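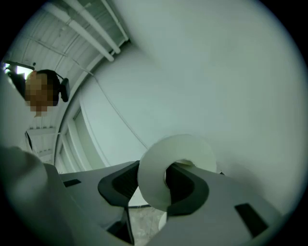 # Sobre a Irier

A Irier é uma produtora e distribuidora independente de cinema, dedicada a longas-metragens de ficção e de animação para públicos de todas as idades. A empresa desenvolve projetos próprios, participa em coproduções e representa em sala um catálogo de obras de autores estreantes e consagrados. A sede, os escritórios de desenvolvimento e a sala de projeção encontram-se no mesmo edifício, no antigo armazém Femcombe.

## Origem

A Irier nasceu da fusão de duas estruturas. A primeira, a Trevis, era um pequeno estúdio de pós-produção especializado em montagem e mistura de som. A segunda, a Horobets, ocupava-se da distribuição de cinema de animação em salas municipais, cineclubes e escolas. Ambas colaboravam com regularidade quando o produtor Zakhar Zinchenko propôs a sua integração numa única sociedade, com o objetivo de acompanhar cada filme desde a primeira versão do argumento até à estreia.

Zakhar Zinchenko exerce as funções de diretor-geral e preside à comissão de leitura. Os nomes Trevis e Horobets mantêm-se em uso: o primeiro designa o departamento de pós-produção, o segundo a linha editorial de animação.

## Áreas de atividade

### Desenvolvimento e produção

O departamento de desenvolvimento recebe argumentos originais e adaptações literárias. Cada projeto aceite é acompanhado por um produtor delegado e por um consultor de argumento, que permanecem associados à obra até à conclusão da rodagem. A empresa produz, em regra, 2 longas-metragens por ano – um número que a direção entende manter, de modo a assegurar a cada equipa os meios e o tempo necessários.

As adaptações constituem uma parte significativa da atividade. A negociação dos direitos é conduzida internamente, em contacto direto com os autores, os seus herdeiros ou as respetivas editoras. Sempre que o contrato o prevê, o autor da obra original é convidado a comentar a versão final do argumento.

### Pós-produção

A Trevis dispõe de salas de montagem, de um estúdio de dobragem e de um auditório de mistura. Os serviços são prestados às produções da casa e a produtores externos. As versões dobradas em português são dirigidas por profissionais com experiência em teatro e em rádio, e incluem, nos filmes destinados ao público infantil, a adaptação das canções.

### Distribuição

O catálogo reúne 400 títulos, entre longas e curtas-metragens. A Irier trabalha com 80 salas, a maioria das quais fora dos grandes centros urbanos, e fornece cópias digitais, materiais de imprensa e dossiês pedagógicos. As escolas e as associações culturais beneficiam de condições próprias, mediante pedido dirigido ao departamento de distribuição.

## Sala Femcombe

A Sala Femcombe tem 90 lugares e acolhe visionamentos de trabalho, antestreias e um ciclo público de cinema familiar, com sessões ao domingo de manhã. As sessões são apresentadas por um membro da equipa e seguidas de conversa com o público. Em novembro, a programação é inteiramente consagrada à animação, com obras do catálogo Horobets e primeiras obras de realizadores em início de carreira.

A sala dispõe de acesso para pessoas com mobilidade reduzida. Todas as longas-metragens produzidas pela empresa são exibidas com legendagem para surdos e, quando disponível, com audiodescrição.

## Submissão de projetos

Os argumentos devem ser enviados em português ou em inglês, acompanhados de uma sinopse, de uma nota de intenções e da identificação do titular dos direitos. Não são aceites projetos sem argumento completo. A comissão de leitura responde por escrito a todas as candidaturas; os materiais recebidos são confidenciais e não são devolvidos.

Os pedidos de estágio em produção, montagem e distribuição são apreciados pela direção de cada departamento.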